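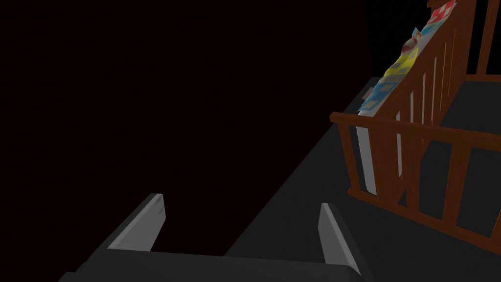 Lodgate Parents' List
9th May
Posted by the list secretary

Print this message | E-mail this message

Hello all, and thank you for the kind words about the last newsletter, which I read out to my husband over breakfast whether he wanted to hear them or not.

A member in Osen wrote:

> We have a cot to pass on but the mattress went years ago. Is it
> worth offering without one? Also, our youngest is 27 months and
> has begun climbing out. We were hoping for another year before
> the big bed! Did anyone else move this early?

Do please offer it! Plenty of families would rather buy the mattress new anyway, and I always did with mine. Just measure the inside of the base, both ways, and put that in your post, as cots are not all one size and a mattress that leaves a gap down the side is no good to anyone. If you still have the bag of bolts, tape it to one of the ends (I once drove 11 miles back for ours, in the rain, with a baby who had strong opinions about it).

As for the climbing, we moved our eldest sooner than that and it was fine after a rough first week. We put the mattress straight on the floor to begin with, shut the stair gate, and took the chest of drawers out of the room until we had got round to fixing it to the wall. She came to find us over and over the first night and I really did think we had made a dreadful mistake, but by the second weekend she was staying put until morning, more or less. Our middle one took it all much harder and wanted his old sheet, which of course didn't fit, so he had it as a blanket until he started school.

If you would like company while you think it over, the swap morning at the Tichý hall is later in May, and there is usually a good crowd round the tea urn who have been through it. Bigger things need to be listed with me beforehand so I can save you a space by the door.

Warmest wishes to you and the little climber, and do write and tell us how you get on.

Contact the list | © Lodgate Parents' List | Back to top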